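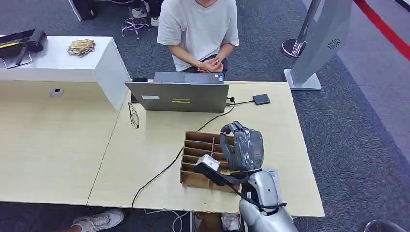

Re: [prandulside-share] Cardboard organizer, free to anyone with a desk

Answering all the replies in one go, because my inbox now looks worse than my desk ever did.

On the February message someone wrote:

> Is this the brown one with the little compartments? What size are
> they? I have nearly 2000 beads in a cookie tin and my household
> has started to talk. Also, would it hold pens, or do they all
> fall over like they do in the Fanberg ones?

Yes, the brown corrugated one, open at the top, with thin cardboard partitions making a grid. The compartments are narrow. I haven't measured them and I'm not going to, but a finger goes in and comes out again. Pens stand up if you give them company. One pen alone in a compartment will lean like a man at a bus stop.

Beads I would not recommend. The partitions are only slotted together, and a small bead will find its way under one and go visiting. Spools of thread, fine. Batteries, fine. Seed packets if you fold them.

To the person who asked if it takes up much room: it sits to the right of the laptop and leaves space on the left for a pair of folded glasses. The cable for the little flat black box had to be routed past it and over the near edge, and that took longer than putting the organizer together. If your desk has a cable that matters to you, plan for it first.

To the person who offered to swap me a Zidelum drawer set with 9 drawers, of which five open – thank you, I'll think it over.

Pickup is from the Gwilliam building, side door, any time before 11 in the morning. Please bring a bag or a box with a flat bottom. Don't lift it by the partitions. I did that once with the previous one and spent the evening fitting it back together like a wine carton.

First yes gets it. A "maybe" goes to the back of the line, and a "can you hold it until September" goes behind that.

Still offering: one desk lamp, bulb not included, temperament included.

--
prandulside-share list
To leave the list, send a blank message with "unsubscribe" in the subject line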